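Hindbridge lab publishes first results from gripper and controller comparison

By Kiran Bhatia

Hindbridge has released the first results of a comparison between two grippers and two arm controllers, all run on the same tabletop sorting task. The group says the choice of controller made more difference than it expected, and that the cheaper of the two grippers will stay on the arm for the next round.

The work started in September and is led by Mimoza Todorova, who moved to Hindbridge from warehouse automation. Her team compared a short-fingered parallel gripper from Skenura with a longer, softer-fingered model from Chiriac. Each was paired in turn with Hindbridge's own motion controller and with a commercial one sold by Brurkell.

Every pairing was given 600 pick attempts in simulation. A pick counted as a success only if the object was lifted, carried to its target and released without tipping over. Objects that were dropped and landed in the right place anyway were scored as failures.

"We argued about that rule for a while," Todorova said. "In a kitchen or a stockroom you don't want a mug that got there by falling."

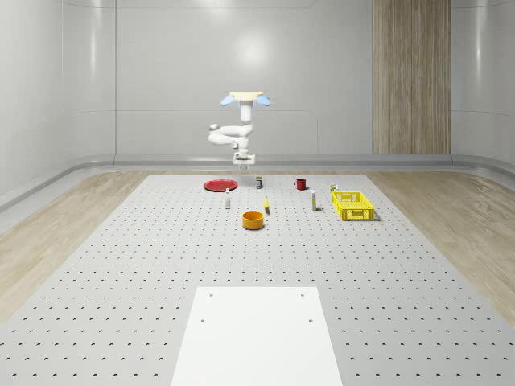
The Skenura gripper did best on upright objects with straight sides. It was weakest on flat ones, where its fingers met the tabletop before they could close. The simulated cell has the arm hanging over the table, so almost every grasp comes from above, and a red plate lying flat gives a downward-pointing gripper very little to hold. The mug and the cans gave it little trouble. The banana fell in between, and most of the failed attempts on it came from the object rolling as the fingers closed.

Chiriac's fingers bend on contact, and that helped with the plate. The gripper could press down near the rim, let the fingertips slide under and lift from one side. It lost ground on the bottles. With a tall object held near the neck, the soft fingers let it swing during the carry, and a swinging bottle often tipped on release.

Nelu Ghiță, who wrote the scoring code, said the two grippers ended up closer overall than the individual object scores would suggest. The Chiriac model came out slightly ahead with the Brurkell controller and slightly behind with the in-house one. The group does not regard either gap as large enough to choose a gripper on.

The controllers were easier to tell apart. Brurkell's package limits jerk by default, which slows the arm near the start and end of each move. Hindbridge's controller takes a more direct path and reaches its target sooner. On cans and bowls that speed cost nothing. On bottles it accounted for most of the failures, with either gripper.

Octavian Furtună, who maintains the in-house controller, has since added a setting that lowers acceleration whenever the held object is taller than the fingers that hold it. A short rerun of 100 picks on bottles alone brought his controller level with Brurkell's on that group of objects. The rerun was done with the Skenura gripper only, and the report lists it separately from the main results.

Furtună said he would have preferred to find the problem earlier. "It was in the logs from the first week. We were looking at the finger force plots and the arm was the thing shaking the bottle."

Crowded layouts were scored separately. Objects standing close to the side of a crate were missed more often than the same objects in open space, for all four pairings. The Chiriac gripper needs more room to open and suffered more from this. In several runs the planner refused the grasp altogether and the attempt timed out. A timeout counts as a failure under the group's rules, although the report gives the timeouts in a column of their own so that readers can take them out.

Cornel Preda, who looks after the hardware cell, is now checking a smaller set of the same layouts on a real arm. He expects the plate results to change most. Contact between a thin rim and a soft fingertip is difficult to model, and the simulator uses one friction value for each object over its whole surface. The bottles in the simulator are also treated as solid bodies, with no liquid moving inside them.

The hardware runs will use the Skenura gripper first. It costs less, its fingers can be swapped without recalibrating the wrist, and Preda already has spares. The Chiriac unit follows once a new mounting adapter has been made. The current one adds enough length that the fingers would start too close to the taller objects.

Each hardware session is planned to last 24 hours, with the layouts reset by hand between batches. Preda has asked for the plate and the bottles to be placed early in each session, before the finger pads have had time to wear, and then again at the end. The difference between the two sets should give the group a first idea of how often pads need replacing.

Cameras have been left out of the comparison so far. In simulation the controllers were given the exact position of every object, so none of the failures reported here come from vision. Hindbridge intends to add a single overhead camera after the hardware check, and to repeat the main test with estimated positions. Todorova said she expects both grippers to score lower at that point, and that the softer fingers may cope better with a small error in position.

Skenura and Brurkell were shown the results before they were released. Brurkell asked for its software version to be listed next to the scores, and the report now does so. Chiriac was sent the same draft and had not replied when the report went out.

The layouts, scoring code and logs are available from Hindbridge on request. The group will also accept results from other labs that run the same layouts with a different gripper, provided the full logs are included. Funding for the wider project runs until 2031, and the hardware results are expected to be the next part published.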